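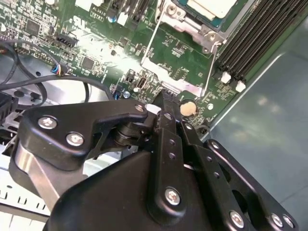

Atelier de démontage : reprise lundi

L'atelier de remise en état des ordinateurs reprend lundi à 14 heures, dans la salle du fond. Hedvig Eide s'occupe des tours de bureau, Signe Tangen du tri des pièces. On commence par la mémoire : ouvrir les deux loquets blancs, sortir la barrette bien droite, la poser dans un sachet antistatique. Pour le processeur, on relève d'abord le levier, puis le cadre métallique, sans toucher aux contacts. 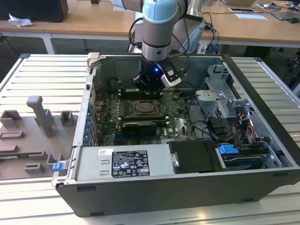
Les tours se travaillent couchées, panneau latéral retiré et câble secteur débranché. Le bloc d'alimentation ne s'ouvre pas, il part entier dans le bac gris. Les vis vont dans les boîtes Momura, une par machine. Il reste 40 tours à traiter avant décembre. Inscription auprès de Signe.

Commentaires

Maëlle : Est-ce qu'on peut apporter sa propre machine ?

Signe Tangen : Oui, après avoir sauvegardé les données.

R. Besson : Je garde des barrettes DDR3 de 2 Go, ça vous intéresse ?

Hedvig Eide : Oui, apportez-les lundi.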